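Why Do Plastic Boxes Stack?
Everyday Things Explained, from Stireck Kids

Look around a classroom, a garage or a shop storeroom and you will probably find plastic boxes. They hold blocks, pegs, paint tubes, spare parts and odd socks. They come in lots of colours and most of them cost only a few dollars. Somebody had to work out their shape, though, and there is more to it than you might think.

What are they made of?

Many storage boxes are made from a plastic called polypropylene. It starts out as small pellets. A machine melts the pellets and squirts the hot plastic into a metal mould, where it cools and goes hard. This is called injection moulding. The mould opens and the new box is pushed out.
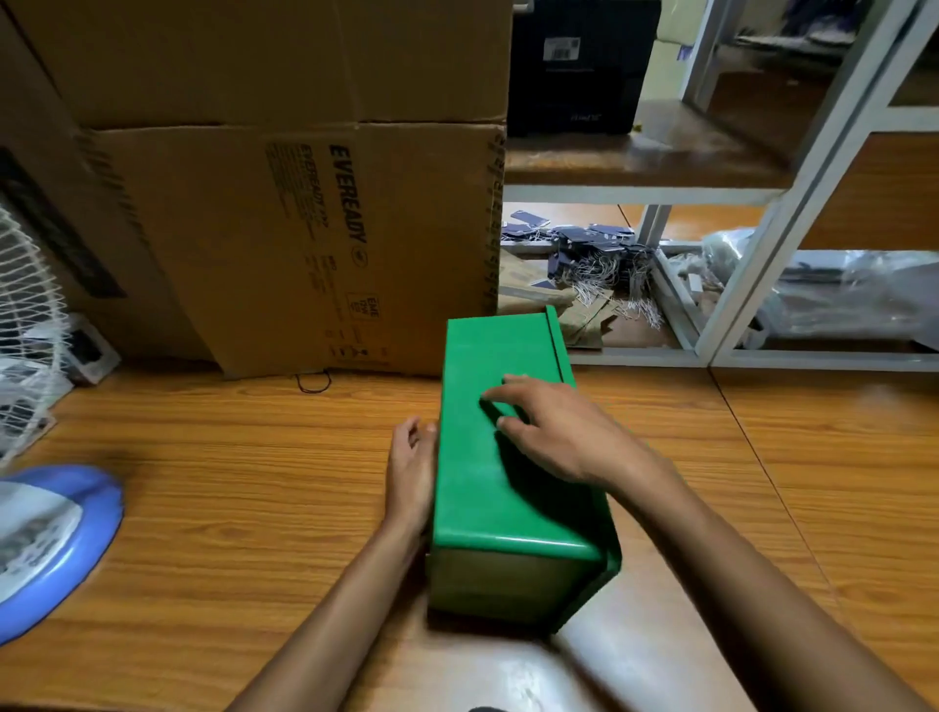

The colour is mixed in before the plastic goes into the mould, so it goes all the way through. If you scratch a green box, the scratch is still green. A painted box would show a different colour underneath.

Why are the sides sloped?

Put a ruler upright beside a plastic tub. The top is often wider than the bottom. Sloping sides help the box slide out of its mould, and they also let one empty box drop inside another. We call that nesting. Boxes with perfectly straight sides can't nest - each one takes up its full space even when there is nothing in it.
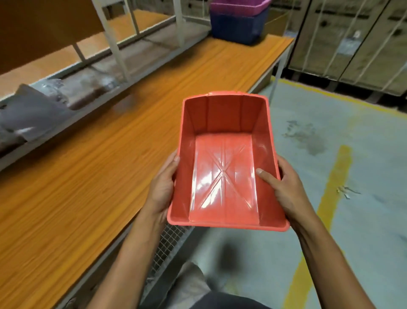
Thin plastic bends easily, so designers look for ways to make it stiffer without using a lot more of it. One way is to add ribs, which are narrow raised lines. The red tray has them running up its far wall, and a big X across the bottom does the same sort of job for the floor. You can test this with paper. A flat sheet flops over, but a sheet folded like a fan will hold up a pencil.

Nesting and stacking

Nesting is for empty boxes. Stacking is for full ones, and usually needs a lid or a strong rim, so the weight goes down through the walls and doesn't squash what is inside. Put the heaviest box at the bottom.

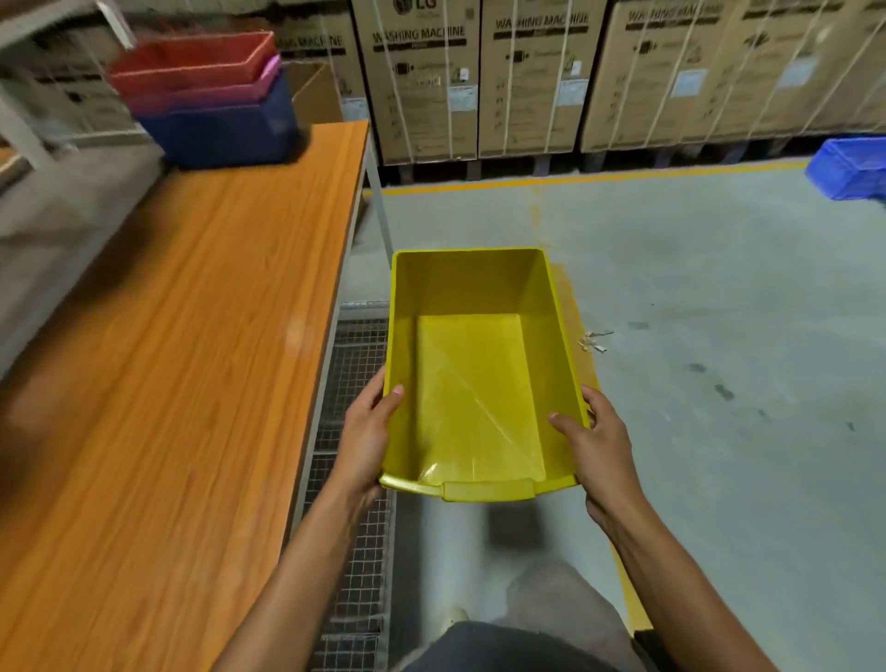
Sorting by colour

Colour is handy when boxes are the same shape. You could use red for pencils, yellow for glue and green for paper. Add a label too, as some people find certain colours hard to tell apart.
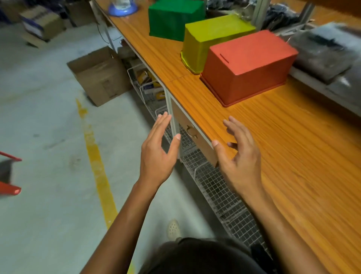 Gesus wrote to us to say that at home the lids go in one pile and the boxes in another, and asked whether it is better to store them with the lids on. It depends on your space. Lids on keeps the dust out, and lids off lets the boxes nest.

Try it yourself

Find 2 empty tubs of the same size. Measure the height of one, then put the second inside it and measure again. The extra bit is all the room the second tub needs.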